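New Play About a Family Hardware Store to Open in Wastbridge in July

By Carla Atallah
Posted in Theater, July

The Wastbridge Playhouse has announced that it will open its summer season with a brand new play by Rima Saliba, whose last piece, Cudness, did so well here two winters ago that extra chairs had to be brought up from the rehearsal room for the final week. The new one is called Srour and Daughters, and it follows three sisters who come home to Gremside to decide what to do with the hardware store their father has left them.

Saliba grew up over a store very much like it, and she has been carrying the idea around for a long while. She wrote a first version as a radio piece, put it in a drawer, and only took it out again last fall when Szymon Wysocka, who is directing, asked her over a very long lunch whether she had anything with good parts for women over 50 (she did, as it happens, and the lunch ran on until it was nearly time for supper).

"I wanted to write about people who know where everything is kept except the things they really need to say to each other," Saliba told me when I stopped by rehearsals. "My sisters have read it. They are still speaking to me, so far."

The whole play takes place over one night of stocktaking, from closing time until the delivery truck comes at 6 in the morning, and it runs 100 minutes with no intermission. Wysocka has staged it with the audience on 3 sides, and the Playhouse's smaller room will seat 145 for the run, which is a few more than usual because the old sound booth has been taken out. It should feel very close, and from the half hour I watched, that suits the writing wonderfully well. There is a quarrel over a ledger that had me holding my breath, and then a song, of all things, that the sisters half remember from school.

Elias Nassar plays the neighbor who keeps knocking on the door after hours, and he is a great deal of fun in the part. The set is by Elias Twal, and he and his small crew have been filling the shelves since spring with items lent or given by people all over town. He reckons they have some 2,000 pieces by now, down to the drawers of washers and hinges that the front row may be able to peek into.

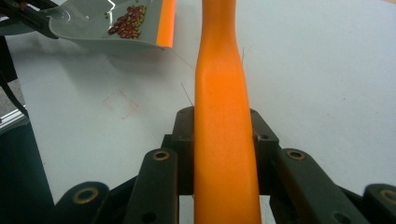
An orange handle that widens toward the lower end.

Twal would still be very glad to hear from anyone with an old brass cash register, working or otherwise, or with paper bags and receipt books from before the 1980s. Everything on loan goes home again after the last night, and lenders get their names in the program.

Tickets are on sale now at the Playhouse box office, which is open from noon, and the first two previews are pay what you can. Saliba will stay after the second preview to talk with the audience, and if her talk after Cudness is anything to go by, you may want to arrange a late ride home. There are also plans to take the play to the church hall in Gremside for a short visit once the Wastbridge run ends, though those dates have yet to be settled.

Related items
Review: Cudness at the Wastbridge Playhouse
Szymon Wysocka on directing in small rooms
Gremside youth theater looks for new members
Open auditions for the Wastbridge winter show

Contact us | Copyright Wastbridge Stage News | Back to top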